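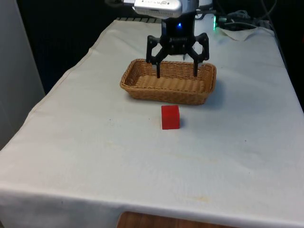

Woruva Block Set — Setting Up the Table

Section 4: Cloth, basket and first block

1. Clear the table and wipe it down. Let it dry before you go on.

2. Lay the white cloth so that it hangs over the front and left edges. Smooth it from the middle outward with the flat of your hand. Small creases do not matter, but a ridge under a block can tip it over.

3. Put the wicker basket near the far middle of the table, with its long side running left to right.

4. Take everything out of the basket, including the packing paper.

5. Set the red block in front of the basket, a hand's width from the near rim. Keep the rest of the near half of the table clear.

Note: The cloth may be machine washed at 40 degrees. Faint stains that remain after washing do not affect use.

Note: Clean the basket with a dry brush. Do not soak it — wicker can warp as it dries.

CAUTION: Check the basket rim for broken strands before each use. Loose ends can scratch fingers and snag the cloth.

Replacement cloths are listed under part 933. For storage, see page 26.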